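So the numbers are in, and I've been grinning at my laptop all morning! If you read my last post, you know the plan for the Lerkton hand was to quit training on plain backdrops and throw busy printed fabric at it (fake shelves, fake books, the works) to see if the policy could still judge distance from the wrist camera alone. 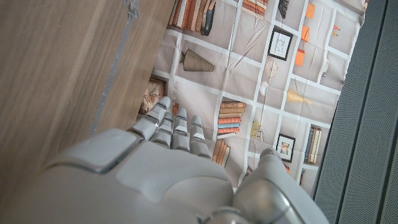 We logged 2309 reaches and tossed 578 of them for bad timestamps, which still hurts. The version trained only on plain cloth kept closing its fingers on printed stuff. The mixed version did that on just 2 of our test reaches – two!

I'm not calling it solved. It's one hand and one lab, and I stopped training at 2000 steps because the Skesbridge machine was booked. Next I want to try Latosura's depth trick on the same data, probably in February if I can get the time.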